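Lesteren Culinary Herb Program
Progress report to the Kairys Foundation, second reporting period

Submitted by Merike Kalniņš, Program Lead

This report covers work completed under the Kairys grant from spring planting through the end of September. It should be read together with the budget statement sent separately.
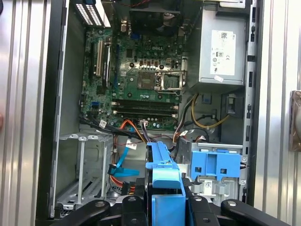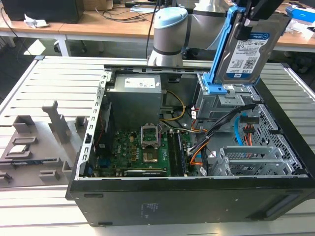

1. Cultivation

The lovage and summer savory beds at Lesteren were planted on schedule. Lovage established well on the lower terrace, where the soil stays moist into August. Savory was slower. A cold spell in May checked the first sowing, and two of the beds had to be sown again. The second sowing produced usable leaf by midsummer, although the plants remained shorter than those grown last year.

We harvested over 2,000 bunches across both crops. Lovage was cut before flowering, as agreed in the work plan, and a small number of plants were left standing for seed. The seed has been cleaned and is stored in paper sacks in the north shed.

2. Drying and storage

Drying took place at the Rulis site. Savory kept its color and scent when hung in loose bundles out of direct light. Lovage proved more difficult: the thick stems held moisture after the leaves were crisp, and part of the July cutting developed a musty smell and was discarded. From August onward the leaves were stripped from the stems before drying. The stems were chopped and frozen for use in stocks and soups.

Storage tests continue. Dried savory kept in closed jars will be compared with savory kept in lined paper bags, and tasting notes will be included in the final report.

3. Kitchen trials

Nine kitchens received fresh and dried herbs for use in their regular menus. Savory was used mainly with beans, lentils and roast pork, and several cooks asked for a larger supply. Lovage drew mixed comments. Cooks who used it as they would celery leaf found it too strong, and the recipe card has been rewritten to recommend a smaller quantity, added late in cooking. One kitchen reported good results with lovage in potato salad — a use we had not planned for — and a recipe is now being tested.

4. Changes to the work plan

The herb vinegar trial with Tusar has been moved to November, when their bottling room becomes available. No change to the total budget is requested. We do ask the Foundation to approve the transfer of unspent travel funds to the purchase of drying racks, as set out in the budget statement.

5. Next period

Lovage crowns will be divided and moved before the ground freezes. Savory seed for next season has been ordered. The revised recipe cards will go to the participating kitchens with the next delivery of dried herbs, and their comments are due back before spring sowing.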